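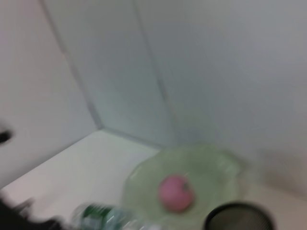

My month of gathering examples for the Clidlow arm is nearly over and I've gone a bit soft on it! The idea is simple enough: I steer the arm through a job, it records everything, and the learning system gets fed the lot. We need 2000 goes by the end of January (gulp). I do love the pink fruit in its green bowl, so much cheerier than the bottle, and I always save it for after my tea. Aicha Ouali, who checks our recordings, threw out 80 of mine in the first week for dithering, and fair enough, I was hopeless.

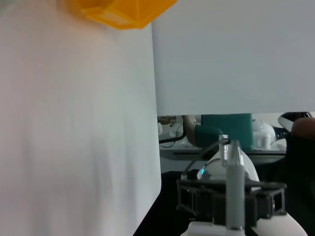 I'm much steadier now, though my shoulders ache by 3 and I've started reaching for the marmalade at home in slow motion. Jerome reckons the trick is to breathe out as you close the fingers. I tried it all morning and just felt dizzy, so I'm back to humming.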